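I got to the old fort at Brorkmont on a Tuesday, an hour before the gate opened, and found Soon-im Geum sitting on an upturned bucket with 36 wool buttons in her lap. She had been sewing since breakfast. "You're early," she said. "Good. Hold this."

So I held it (a coat sleeve, scratchy as anything) and we did most of the interview like that, me with one arm in the air.

Soon-im runs the candlelight evening, which comes back to the fort this April after a year off. If you've never been, you walk the parade ground after dark in a small group, and at each stop you come across a bit of garrison life as it might have gone on any night in the 1840s. A laundress is arguing over a bill. Two privates are trying to get out of guard duty. Nobody turns and talks to you, and you just stand there in the dark and listen in. I took my mother the last time and she still brings up the laundress!

"People expect cannons," Soon-im told me. "We love the cannons. But you can't hear a thing for ten minutes after, and I wanted a night where you could hear people talk." 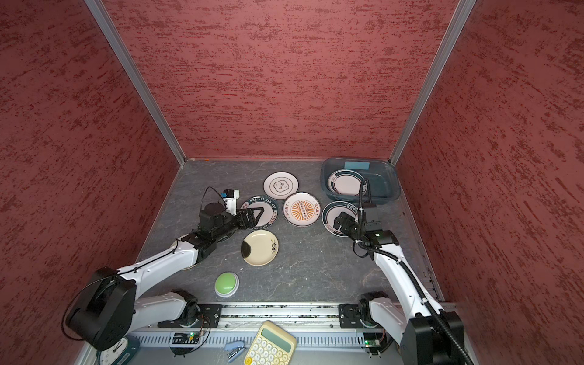
Clotilde Picard wrote in to our page after the last one to say that she had liked the hospital stop best of all, that the surgeon's letter home had made her husband cry, and that she hoped we would leave the cannons out of it forever. I read that to Soon-im off my phone and she laughed so hard she dropped a button.

"Tell her the surgeon's back," she said. "Same letter, even. We tried writing him a new one and it wasn't half as good."

The letter is a real pleasure to hear about from the person who put it together. She spent a winter reading old army correspondence and noticed how little of it was about fighting. It was food, mostly. Food and feet, and whether anybody had paid back a loan. One soldier went on for a page and a half about a pair of boots, and she has lifted that nearly whole for the barracks stop, where a young private reads it out loud to a friend who is trying to sleep.

I asked how you rehearse something like that. "Badly, at first," she said. "Everybody declaims. They hear 'history' and they stand up straight and start booming." Her cure is to make the cast run their lines while doing a chore, peeling potatoes or blacking a strap, until the talk comes out ordinary. By the third week they've stopped booming. A few of them have also gotten very good at potatoes.
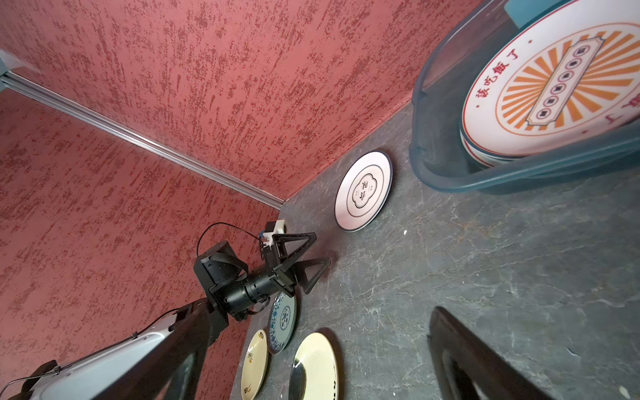
The candles were the next thing I wanted to know about, and there's more to them than I'd guessed. They burn 100 lanterns a night along the path, all lit by hand, and the lighting starts well before dusk. Inside the buildings it's trickier, as a single candle doesn't throw much light and the walls swallow most of it. Soon-im wants the tavern stop to look warm, and she has been through a lot of paint cards. I showed her the rough red wall in the picture just up the page, the coral-pink one with the darker specks, and she squinted at it for a good while. "That's close," she said. "Too pink for me, but I like how lumpy it is. A candle does nice things on a lumpy wall." The tavern, for the moment, is still whitewash.

We'd moved indoors by then, and she'd let me put my arm down. She made coffee on a camp stove, very strong, and showed me the script, which lives in a binder from Celtard with the spine taped up. There are 4 stops this year. She'd wanted more, but the walk got long and people's toes got cold, and a cold crowd shuffles.

Did she ever take a part herself? "Once," she said. "I was a sutler's wife and I forgot every word. I just kept wiping the counter. Somebody told me afterward it was very moving."
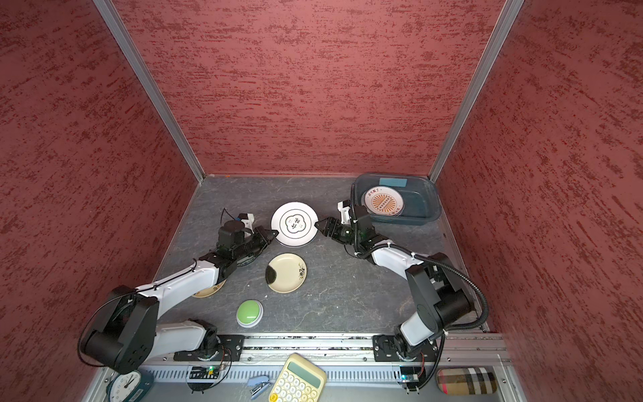

Grikmont Living History Club – Evening Programs

She's most excited about the new ending. In past years the tour finished at the gate with a thank-you and a cup of cider. This time the last group will come around the corner of the stables and hear a fiddle from somewhere they can't see. There's no speech, and the guide simply stops walking. Soon-im picked the tune herself and wouldn't tell me which one (I asked twice).

The cider stays, by the way. It's from Ha, down by the bridge, and it'll be hot.

Tickets go on sale at the visitor desk at 9 in the morning, and you need to pick a start time when you buy. Wear real shoes, the path is gravel and then it's mud. Small kids are welcome on the first walk of the evening, and flashlights stay in your pocket unless the guide says otherwise.

When I left she had gone back to her bucket and the coat. There was one more sleeve to do.

Contact the club | © Grikmont Living History Club | Back to top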